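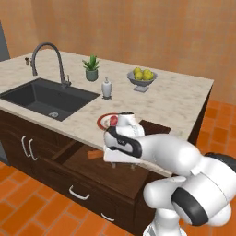
Kitchen island with sink, computer rendering.

New working paper: who gets the short contract?

4 March 2021

We're delighted to share the latest paper from the Conance working group on employment and social policy, and it's one a lot of us have been waiting for! It looks at temporary contracts in mid-sized service firms and asks a question that sounds simple and took nearly three years to answer: when a country makes it easier to hire on short contracts, do the people on those contracts move into permanent jobs later on, or do they just get another short one?

The data come from the Drurkanwood household panel, which followed 2,770 workers through five waves of interviews. Of those, 1,641 had held at least one fixed-term contract by the second wave, and they are the group the paper spends most of its time on. That is a very decent number for this kind of work. Earlier studies using the panel had to lump agency workers, seasonal workers and trainees together, and the big step forward in this one is that they are finally pulled apart. (If you have ever tried to do this with the old coding scheme, you have our full sympathy. The new codebook is a joy by comparison.)

So what did they find? Trainees do well. Most had a permanent contract by wave four, usually with the same employer. Agency workers are a different story: they changed employers often, and the change rarely came with a better contract. Seasonal workers sit in between, though the group is small and the authors are careful about it. The gap between trainees and agency workers holds up when age, schooling and region are taken into account, and it gets wider for people over 40, which surprised several of us at the December seminar.

The part we keep coming back to is the chapter on unions. The usual argument says unions protect the members they already have and let the costs of reform fall on everybody else. The paper finds some of that, mostly in sectors where bargaining happens firm by firm. Where agreements cover a whole sector, things look quite different -- agency workers there were more likely to get the same hourly rate as permanent staff, and a good deal more likely to be told about internal vacancies. There's a lovely section built on interviews with shop stewards about how that second part works in practice. It often came down to whether the vacancy list was posted somewhere agency staff could read it.

There is also a short comparison of two reforms, one that loosened the rules on dismissal for everyone and one that only touched new hires. Readers who teach this material will want it, and the table on page 12 would make a terrific seminar handout all by itself.

A few cautions from the authors themselves. The panel loses people between waves, and it loses agency workers faster than anyone else. Weights help, but only so far. The fifth wave was also shortened, so questions on working hours and second jobs stop at wave four. And nothing in the paper covers the self-employed, who are getting a project of their own.

The full text is in the Pliretti repository, along with the replication files and the interview guide. Please use them! The code runs on a normal laptop in about 80 minutes, and the readme explains which steps you can skip if you only want the main tables. Corrections are welcome too -- two typos in the appendix have already been fixed thanks to sharp-eyed readers.

Other news

The Grímsdóttir small grants are open again for graduate students working on labor markets, social insurance or collective bargaining. Travel to archives is covered, and so is transcription, which wasn't the case last year. Applications close in May. You need a two-page outline, a simple budget and one letter of support.

The spring reading group is picking up where it left off, with two sessions on minimum income schemes and then one on early retirement. It meets online and new people are very welcome, including anyone who hasn't done all the reading. Write to the group's mailing list for the link.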